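Is the Cesance kitchen pack worth it for a beginner?
Posted in Home & Hobby Robotics

Hi everyone, and thanks in advance for putting up with a long post! I've been teaching myself robot arms in the evenings, and I'd like to practice kitchen chores on the computer before I spend real money on hardware. Cesance sells a kitchen pack for their simulator for $284, and I keep putting it in my cart and taking it out again. Has anyone here lived with it for a while? I mostly care about sink jobs, and my computer is a few years old. I'd hate to pay that much and find I can't move anything.

Dustow
I tried the free version and it was fine. Check your graphics card first. They answered my email on a Thursday night, so support is ok.

Indora
I'd wait for a sale. I think it dropped by $50 in June, but don't hold me to that. The arm that comes with it is good and the manual is not.

Navaratnam
Welcome, and please don't worry about the long post, mine are always worse! I bought the pack last winter and have run more than 400 practice tries in it, mostly after the kids are in bed, and on the whole I'm happy. My computer is old too, and turning the shadows down one notch helped a lot. The one thing I'd grumble about is the 13 lessons, which jump from "move the wrist" to "write your own task" with hardly a word in between, so give yourself a few weekends for that part (and keep some coffee handy).

Sink jobs are where I've spent nearly all my time with the pack, so I can speak to those a bit. I'd start with the faucet, going slowly, before you try picking anything up. In my setup the double sink sits on the end of a wooden table, away from the counter and cabinets at the back, and the two-fingered gripper points straight down by the faucet. The lever is a short black one on a black faucet, so zoom in close while you're learning, and save your camera view once you find one you like.

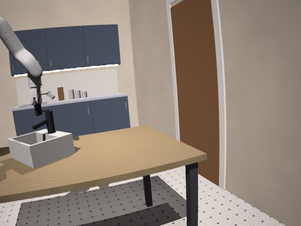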